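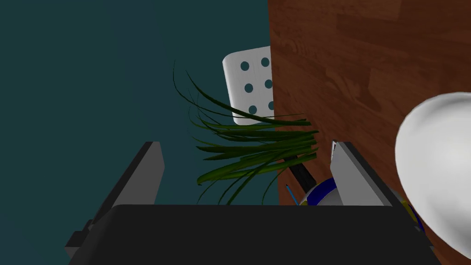 What the wrist camera adds: speaker notes
Naomi Mushi, Clurkcombe, Jan 16, 2025

Slide 1. Opening
Leave the wrist view up while people sit down. Say name, say group, move on. The talk is about one question: when a two-arm policy is trained in simulation, how much of what it learns comes from the wrist views, and how much from the head view?
Point at the leaves between the fingers. At this moment the plant takes up most of the gap, and there is only a bit of blue and white near the base of the right finger. A policy that had nothing else to go on would have trouble saying where it was in the room. Come back to this on slide 5.

Slide 2. Setup
Everything runs in Ladik, our room simulator. The robot body stays in one place and the two arms do the work. The task for today is the table task: pick up the striped object and set it on a plate. We have other tasks in the paper and I won't cover them.
Training set is 2,000 demonstrations, all collected by teleoperation in the simulator. The start position of the object varies from one demonstration to the next, and so do the other things on the table. Walls and floor are fixed for this set. Someone will ask about that – answer is on slide 8. 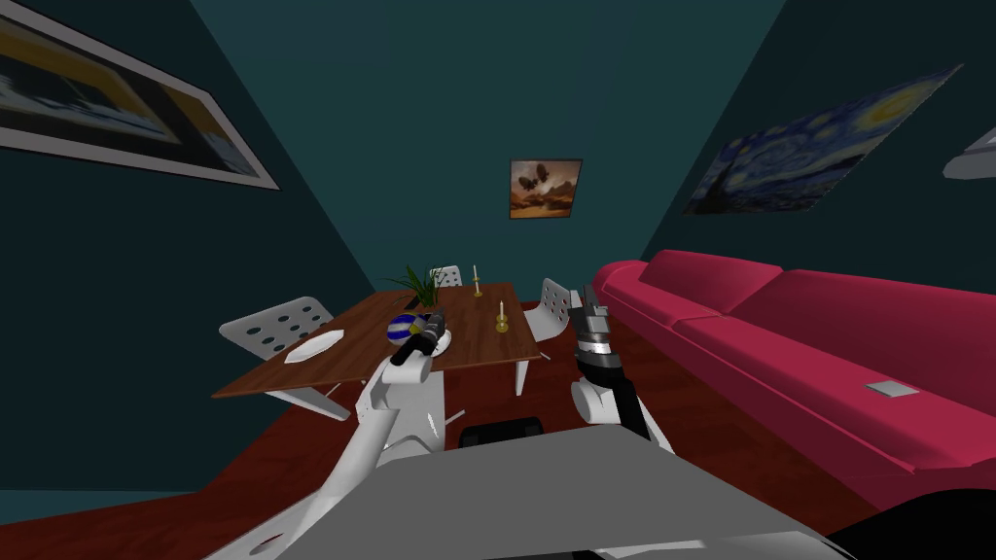
Head view, left gripper at the near edge of the table.

Slide 3. What the head view gives you
Give people a few seconds to look. The table, the chairs, the sofa and both arms are all in one picture. The policy can use it to work out where the arms are relative to the table.
Then ask them to look at the left gripper and the striped object. They are close together, and it is hard to judge the distance between them from up here. That is the weak spot of this view. Small errors in depth cost nothing while the arm is traveling and cost a lot at the grasp.
Don't spend time on the paintings. If asked: they are part of the room model, and they stay in for every run.

Slide 4. The method
We call it Inel. Short version: during training we drop whole camera streams for short stretches of a demonstration, and the policy is told which streams are missing. A dropped stream is replaced with a learned token. We never drop all of them at the same moment.
The schedule matters more than we expected. If the dropout is random per step, the policy fills the gap from the step before and learns very little. Stretches need to be long enough that the arm has moved a fair distance. The plot of stretch length against success is in the backup slides.
Credit to Lukumay here. The masking code started in their navigation project and we changed the scheduler and the token.
If running behind, skip the architecture figure and say it is a standard transformer policy with an action chunk output.
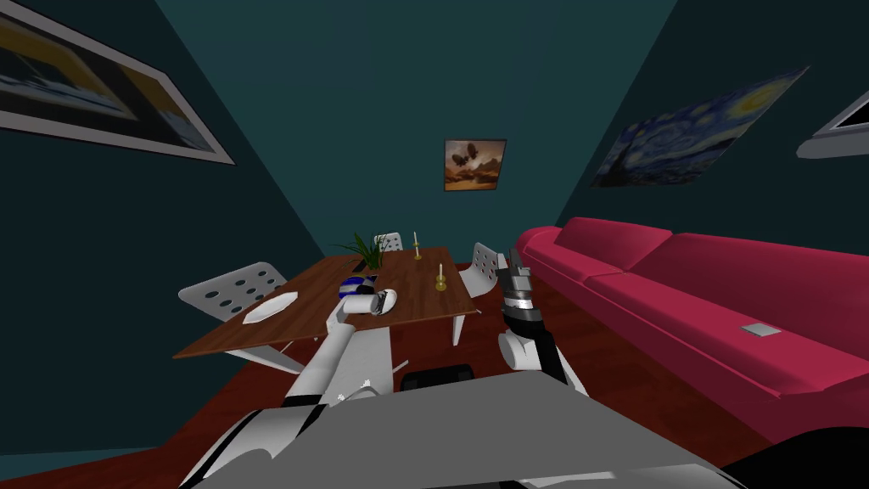 Left gripper beside the blue-and-white object, same room.

Slide 5. Reading the attention maps
Describe the procedure before showing any map. We take a stored episode, block one view at a time, and record how much the predicted action changes. Large change means the policy was leaning on that view.
Far from the object, blocking the head view changes the action a great deal and blocking the wrist views changes it very little. With the gripper as near as it is in this one, the two swap. The swap is gradual. In the baseline it comes late, and in some episodes it doesn't come at all.
Now go back to the opening view. With leaves across the wrist camera, the trained policy puts its weight back on the head view. The baseline keeps trusting the wrist and drifts.

Slide 6. Main result
Success with Inel is 79 percent on held-out table layouts. Read the number once and let them look at the bars. Baseline is the lower bar in every group. We ran two training seeds, so be plain that the error bars are wide.

Slide 7. Failures
Play the clips without sound. Two kinds to name:
– Gripper closes early and pushes the object.
– The other arm stays parked in a pose that blocks the head camera. We think a camera mounted higher would fix most of these. Not tested.

Slide 8. Limits
One room. Fixed walls and floor. No real-robot numbers yet; the hardware runs were planned for October and slipped when the wrist mounts had to be redone. Say so before somebody asks.
Also say that the view-blocking test uses stored episodes, so it measures what the policy would do next and tells us nothing about whether it would recover.

Slide 9. Questions
Likely ones: Why not just add depth? (We tried it in the baseline only, backup slide B.) Does it cost more to train? (Slightly, same batch size.) Is the room model available? (With the paper.)
Leave the contact slide up.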